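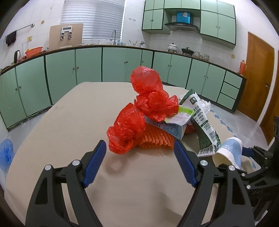
According to one reader of the project's discussion page, the Tallero gripper should be listed as a kit, as most of its parts are now cut from a single set of drawings. Other readers have asked for it to stay under home builds, and the article follows that use.

**Tallero** is a hand-held two-finger gripper designed for construction at home or in a small shared workshop. It was drawn up at Lasgate, a shared workshop, and the first plans were released in February. The tool is used to record how a person picks up household objects, so that a robot arm can later be trained on the same motions.

## Design

The gripper has two black fingers that close toward each other. Each finger carries a ribbed blue pad on its inner face. The left finger is hollowed out with openings that reduce its weight. Both are held by screws with silver heads, and a black metal bracket with slots and bolts supports the mechanism at the side.

The pads are cast in a mold and can be replaced without taking the fingers apart. Early pads were smooth and let go of thin plastic, so the ribs were added in the second set of drawings. Pads from the first set do not fit the current fingers.

A camera is mounted behind the fingers and faces forward between them. Its view includes both pads at all times, which allows the opening of the fingers to be worked out from the video alone. No sensor is fitted to the pads.

## Construction

The plans call for hand tools, a drill press and access to a 3D printer. A complete build weighs 581 grams without the cable. Builders at Lasgate report nearly 83 hours of work for a first unit, much of it spent on fitting the bracket. The holes in the bracket are slotted to allow the fingers to be lined up after assembly. Over-tightening the bolts at this stage bends the slots and is the most common fault reported.

A second version of the bracket, known as the Kouris bracket, moves the bolts farther from the pads. It requires a longer finger and is not covered by the main plans.

## Use

Recordings are made on ordinary tables and counters. Clearing up trash is a common task, as it brings together objects that behave differently when gripped. Crumpled plastic bags fold into the space between the pads, mesh nets catch on the ribs, and paper cups give way under light pressure. Flattened food packages are usually taken by one edge.

The Clillard collection, made with tools of this type, holds 3010 recordings. Its notes advise keeping the fingers open on approach and closing them slowly on soft packaging.

## See also

- Kouris bracket
- Clillard collection
- Lasgate workshop

*Last revised September 21, 2024*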